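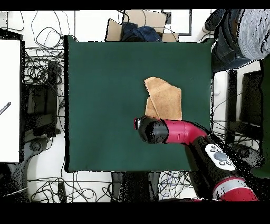
Mererid Gape

The orchestra library at Tircombe Hall is down a flight of stairs from the stage, behind a door that has to be pushed hard. It has no windows. There are rolling shelves, a long table for sorting, a photocopier that takes large paper and a kettle that is kept well away from both. On the morning I visit, the table is covered with string parts for an overture, each one open at the same page, and the principal librarian is moving from one to the next with a pencil.

She is putting in bowings. A bowing is the mark that tells a string player whether to pull the bow down or push it up, and in an orchestra every player in a section is expected to do the same thing at the same time. The concertmaster decides on the bowings for the first violins and the other section leaders work theirs out to match. Someone then has to copy the result into every part. The marks are small, and a page of fast music can have dozens of them. When I ask how long the overture will take, she says most of the day, and that she would like to be done before the cellos change their minds.

There are three librarians here, one of them part time. All of them trained as players. The principal was a violist and the assistant played the bassoon in a theater pit until a problem with his thumb made that difficult. The part-timer still freelances as a horn player and will be on stage for the concert whose music she is helping to prepare. None of them planned to do this work. There is no usual route into it, and the jobs come up so rarely that the people who hold them tend to stay.

The catalog lists 689 sets that belong to the orchestra. A set is everything needed to perform one piece: the conductor's score, a part for each wind and brass player, and enough string parts for every desk. Some sets fit in one cardboard box. An opera in concert can fill a shelf. The oldest were bought when the orchestra was founded and are still in use, with the names of past players written on the covers and, in the brass parts, a fair number of comments about past conductors. Those are left in. The library's rule is that anything musical may be erased for a new performance and anything historical stays.

I spend a good part of the morning reading a second trumpet part for this reason. Over the decades somebody has recorded the length of each performance at the bottom of the last page, along with the town, and next to one of them, in neat capitals, the word FOG. A later hand has added a question mark.

Music that is out of copyright can be bought and kept. Newer music mostly can't. It has to be rented from the publisher or from the publisher's agent for a fixed period and then sent back. Tircombe rents much of its twentieth-century repertoire from Brurko, a hire library that supplies orchestras across the region, and the calendar on the library wall is mainly a record of when Brurko's boxes are due in and when they have to go out again.

Rental parts bring their own trouble. They have been used by other orchestras, and other orchestras have had other ideas. A violin part may arrive with several layers of bowings, some in pencil, some in a blue crayon that doesn't come off. Cuts are marked and then unmarked. Page turns have been solved by taping in a photocopied strip, and the tape has gone brown and let go. Before a note of new marking can be added, the old ones have to be rubbed out, and much of the assistant's week goes to that. He uses an electric eraser for the worst pages and a soft white block for the rest, and he brushes off the crumbs with a drafting brush because his sleeve makes smears. The trash can beside him is full of gray rubbings.

"You get to know some of them," he says about the orchestras whose marks he removes. "There's one that writes a pair of glasses over every key change. Whole section, every desk."

A pair of glasses, for anyone who hasn't played in an orchestra, means look out.

The deadline that matters is six weeks before the first rehearsal. By then the principal players should have their parts, with bowings, so they can practice. To meet it the library has to have the conductor's choice of edition, and this is where things often slow down. The same symphony may exist in an old printing that everyone owns and a newer one prepared by scholars, with different bar numbers, different rehearsal letters and, here and there, different notes. If the conductor studies one and the players have the other, the first rehearsal is spent shouting numbers across the room. The librarian sends out a form asking visiting conductors which edition they use. Some fill it in. Others reply through an agent that the maestro uses the standard one.

She has kept a folder of errata since she started. Every published set has mistakes in it, and some of them have been in print for more than a century. A missing sharp in the second clarinet, a rest a bar too short in the timpani, a dynamic that appears in every part but one. Librarians trade these lists with each other, and a correction found in Tircombe may end up in parts on another continent within a season. She shows me the list for one well-known ballet, which runs to many pages. The players correct most of the errors by ear without being told. The trouble comes when half of them do and half of them don't.

Paper itself takes up more of the job than I had expected. Parts wear out at the lower right corner, where they're turned, and along the spine. Cheap reprints are on stock so thin that the notes on the back show through under stage lights. When a set is worth saving it goes out to El Idrissi, a bindery two streets away that mostly repairs library books and parish registers. The bindery sews the pages into folded sections so that they lie flat on a stand, which glued ones will not do. It also puts on a gray cloth spine, and after years of this a good stretch of the shelves is gray. Players like them. A part that falls shut in a quiet passage is remembered for a long time by the person it happened to.

Tablets have been discussed. A few of the younger string players use them for chamber music, turning the page with a foot pedal, and last April the orchestra tried them for a school concert. The marks were a pleasure to copy, the principal says, since a bowing entered at the front desk could be sent straight to the back. Against that, the screens were smaller than the printed page, two players who share a stand found they were reading at different sizes, and the rental agreements for newer works did not cover scans. The trial was put down as useful. The tablets went back to the education department.

The program that is keeping everyone busy on the day I visit is built around a new piece by the Kesavau Project, a group of composers who write together and sign the work with the one name. It was commissioned by the hall and lasts a quarter of an hour. The score arrived on time and the parts did not. They came by email in several batches, with a revised ending following after the first batch had been printed and bound. The harp part was a page short. The percussion was laid out as a single score for three players, which looks tidy on a computer and is no use at all on a stage, where the players stand far apart and can't share a stand.

So the part-timer has been making new percussion parts, deciding who plays what and whether there's time to walk from the marimba to the tam-tam. She has drawn a floor plan. She has also walked it, upstairs on the empty platform, counting bars aloud with a pencil in each hand. At one point the bass drum player has four bars to get across behind the trombones, and she has written "go early" over the rest.

I ask the principal whether composers could be made to take more care over parts. She is fairly forgiving. Most of them learn notation from software, she says, and the software will produce a part at the press of a button, so it's natural to think the part is finished. She would like them to look at each page and ask where the player has a free hand to turn it. She has written a short guide for students on this, covering page turns, cues, paper size and the spelling of instrument names, and sends it to anyone who asks. The section on page turns is the longest.

On concert nights one of the three is always on duty. The folders go out on the stands an hour before the doors open, in program order, and the conductor's scores are placed on the podium last. Then there is very little to do but be nearby. Spare copies of every string part are kept in a box backstage, along with clothespins for outdoor dates, a flashlight, a roll of paper tape and a quantity of sharpened pencils, which never come back. The horn player's colleagues have suggested she check the brass section's pockets.

After the applause everything is collected before the players have cleared the platform. This is done quickly, as parts left on stands tend to travel home inside instrument cases, and a rental set that goes back to Brurko one viola part short will be billed for it. The folders come down the stairs on a cart. They're counted that night and put back in score order the next morning, flutes at the top and basses at the bottom.

By the time I leave, the overture has reached the second violins. The concertmaster has been down once, to say that letter F might be better the other way around after all, and the librarian has turned back to the first part in the pile and picked up the eraser.

The Kesavau Project commission is performed at Tircombe Hall on 19 December 2018. The students' guide to preparing parts can be requested from the orchestra library by mail or at the stage door.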